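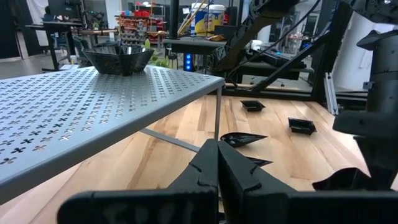
Net metering true-up: take the check or roll the credits over?

puswood_rianne
Hi all, long-time reader and finally posting! We've had panels on the garage since last summer and our first annual true-up just landed. We ended the year 157 kWh ahead, and the co-op is giving us a choice: a check at the wholesale rate, or roll the credits into next year. My husband says take the money and be done with it. I lean the other way, but I'd love to hear from folks who have been through a few of these. Thanks so much!
Rianne Hermans

cuevas_sunny
Welcome, Rianne! Roll it over, no question in my mind. At wholesale our co-op pays 4 cents, so you'd be getting a little over six dollars. Next January, when it's gray for two weeks straight and the heat pump is humming, those same kilowatt-hours are worth 11 cents each to you. We've rolled ours every year and I've never been sorry.

R_Szulc
I'm going to disagree a bit, with affection. Read the small print before you roll anything. Ours in Suden expire if you don't use them within the next cycle, and I lost a nice pile of them that way the year the kids moved out and we were hardly using any power at all. If you're going to overproduce again, take the check, small as it is.
Remigiusz

cuevas_sunny
Fair enough, but she's only 157 ahead. One cold week eats that up! You were way over, if I remember your old thread.

R_Szulc
I was, and I'm still sore about it, ha. Fine, for that amount it hardly matters. I'd still call and ask about the expiration.

udico_dave
Also ask if the fixed monthly charge can be paid out of credits. Mine is 9 dollars and they won't touch it, so I get a bill even in June. Took me three phone calls to understand that one.

puswood_rianne
You are all so kind. I called this morning and ours do expire, but not until the end of the second year, so I'm rolling them over (husband has been informed). The fixed charge stays no matter what, same as Dave's. Now I need to figure out why the July export number doesn't match my inverter app, but I'll start a new thread for that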